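Zornlow is the assembly and packing shop of Karamanlidis, a family firm in Ulus that makes small household goods. The shop is best known for bringing automation in gradually over several years, and for keeping nearly all of its old hands while it did so.

History

Packing at Zornlow was done entirely by hand until the firm bought its first Curkora arm, which was set to closing cartons — a job few people were sorry to give up. By the following November the shop had 111 employees, and a good many of them had moved, some gladly and some with a fair bit of grumbling, from the packing line to newer kinds of work.

Teaching work

The best liked of these newer jobs is demonstration, in which a worker carries out everyday tasks with a gripper in each hand, so that the movements can be used later to train a robot. Esi Agyeman, who packed cartons for years before taking it up, has described it as gentler on the back but surprisingly tiring for the mind. New demonstrators get 216 hours of paid training, and they practice on ordinary things such as bins, chairs and desks.
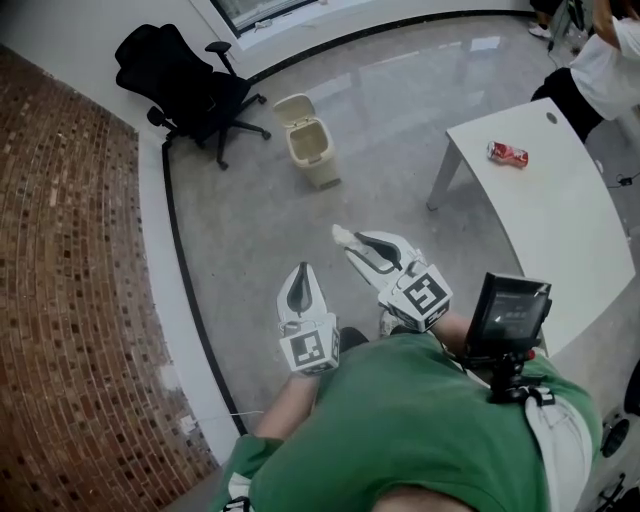
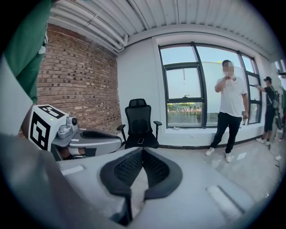
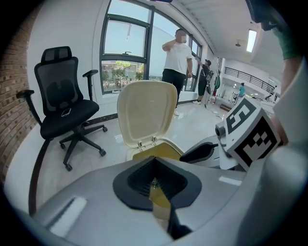 Hand-held grippers in use, with patterned marker cubes on them.

Effects on staff

Night shifts have become rare, and people speak warmly of having their evenings back. Some older packers still miss the talk along the line, and a shared lunch hour was brought in partly for their sake.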